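Two Controllers, Two Cameras, One Pretend Downtown

I've been putting off this gallery for weeks, so let's go! Back in February I finally got both controllers running in the same simulated city block: the Gilby, which I've used forever, and the Tridell, which Elsie Clegg kept nagging me to try. Same virtual robot, same body camera, same route, 63 laps each. I also swapped the camera model halfway through (Hägglund first, then Clerkard), and these are my favorite views from all that.

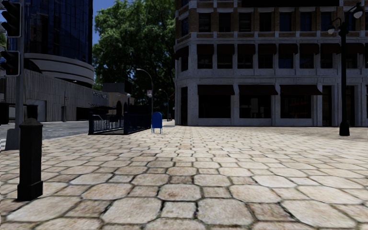
Getting the Tridell set up took me one evening and most of a bag of pretzels. The config file is short, the defaults are sane, and I only had to redo the speed limits once. The Gilby still wins on documentation, though. My first tuning job was obstacle distance, and the black bollard and the blue mailbox out on the paving made a great pair for it, one skinny and one chunky. I settled on a wider margin for the Gilby because it likes to cut things close (a little too close for my nerves!).

Next up was camera stuff. I wanted to see how each camera model copes with thin shapes against a bright background, and city blocks are full of those.

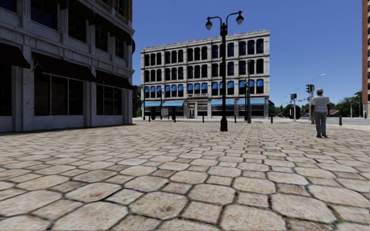

Double-armed lamp post on the plaza, with a pedestrian in a white cap off to the right.

People are a whole separate headache. The Gilby slows down early and creeps. The Tridell holds its speed longer and then eases around, and I've come to like that better, even if Elsie thinks it's rude. We went back and forth on it over lunch and I don't think either of us budged.

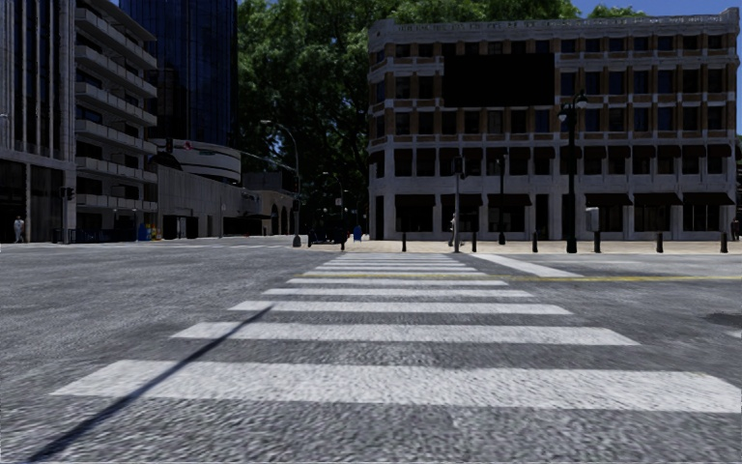
3 min read

Crosswalks were where I expected the big difference, and I got one. With the Hägglund model my line detector logged 561 stripe edges over the full set, and with the Clerkard it logged 547. Pretty much a tie on paper! But the Clerkard's misses bunched up in shadow, and that bugs me more than the total does. I reran the worst 9 laps with the exposure bumped and they came out better.

Then I moved on to sidewalks, mostly to give the steering a long, boring stretch to settle down on. 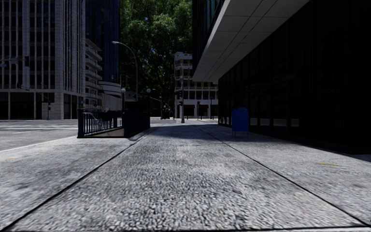
The Tridell did its smoothest driving there, with hardly any of the wiggle I get from the Gilby at low speed. I'm keeping it on for the next batch, paired with the Hägglund for now. Config files are going up as soon as I clean out my embarrassing comments, and if you've got a fix for the Gilby wiggle, please send it my way!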